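6 Inbetriebnahme des Zweiarm-Sortierplatzes im laufenden Betrieb

Stand: 2020-04-16

6.1 Geltungsbereich

Dieser Abschnitt gilt für die Sortierplätze Wasow an den Standorten Tavilstead und Mudevthorpe. Er richtet sich an Schichtleitungen und an Beschäftigte, die bisher von Hand sortiert haben und künftig den Platz einrichten, überwachen und freigeben. Die Unterweisung nach Abschnitt 2 muss abgeschlossen sein.

6.2 Veränderte Aufgaben am Arbeitsplatz

Das Einlegen der Teile in die Körbe übernimmt die Anlage. Beim Personal verbleiben die Vorbereitung der Tischfläche, die Bereitstellung der Körbe, die Beurteilung von Fehlgriffen und die Entscheidung über den Wiederanlauf. Eine Person darf bis zu 10 Plätze betreuen, sofern diese in Sichtweite liegen.

HINWEIS: Aufzeichnungen des Platzes dienen der Fehlersuche. Eine Auswertung der Leistung einzelner Beschäftigter ist nicht zulässig. Die seit Februar geltende Betriebsvereinbarung liegt an jedem Standort aus.

6.3 Einrichten vor Schichtbeginn

1. Anlage am Hauptschalter ausschalten und gegen Wiedereinschalten sichern.
2. Tischfläche vollständig abräumen und mit einem fusselfreien Tuch abwischen. Fugen zwischen den Platten einbeziehen.
3. Leeren Korb mittig aufstellen. Beschädigte Körbe aussondern.
4. Kabel an beiden Greifern auf festen Sitz und freien Lauf prüfen.
5. Arbeitsbereich verlassen, Sicherung aufheben und Anlage einschalten.
6. Programm »MacLeish« auswählen und die Geschwindigkeit auf 50 Prozent begrenzen.
7. Probelauf mit einem weichen Übungsteil durchführen. Der Probelauf umfasst 10 Griffe.
8. Ergebnis im Schichtbuch eintragen und den Platz freigeben.

VORSICHT: Quetschgefahr zwischen Greiffinger und Korbrand. Während des Probelaufs nicht in den Arbeitsbereich greifen - auch dann nicht, wenn beide Arme stillstehen.

6.4 Sichtprüfung von Korb und Tischfläche

Die Prüfung erfolgt am Bedienpult anhand der Kopfkamera und der Handgelenkkamera. Flecken oder Krümel auf der Platte sind vor der Freigabe zu beurteilen und, soweit möglich, zu entfernen.

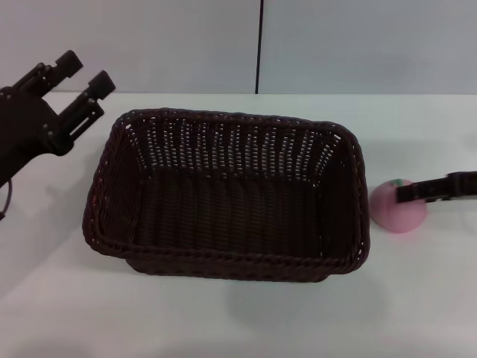
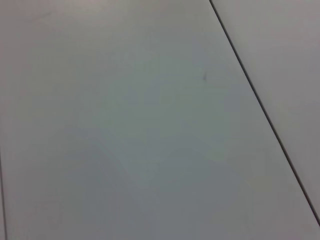

Erscheint in der Ansicht der Handgelenkkamera ein dunkler Punkt, der sich nicht abwischen lässt, ist seine Lage im Schichtbuch zu vermerken. Schatten und Plattenfugen gelten nicht als Mangel.

6.5 Verhalten bei Störungen

1. Bei der Meldung 179 (Griff nicht bestätigt) den Ablauf am Pult anhalten.
2. Lage des Teils über die Kameras beurteilen.
3. Liegt das Teil frei auf dem Tisch, den Griff einmal wiederholen lassen.
4. Bleibt die Meldung bestehen, Anlage ausschalten, gegen Wiedereinschalten sichern und das Teil von Hand entnehmen.

Die Entscheidung, einen Platz stillzusetzen, trifft die betreuende Person eigenverantwortlich. Ihr dürfen daraus keine Nachteile entstehen. Bis zur erneuten Freigabe wird am benachbarten Handarbeitsplatz weitersortiert - die dort vorgesehene Ausstattung ist deshalb vollständig vorzuhalten. Zum Schichtwechsel sind offene Störungen mündlich und im Schichtbuch zu übergeben.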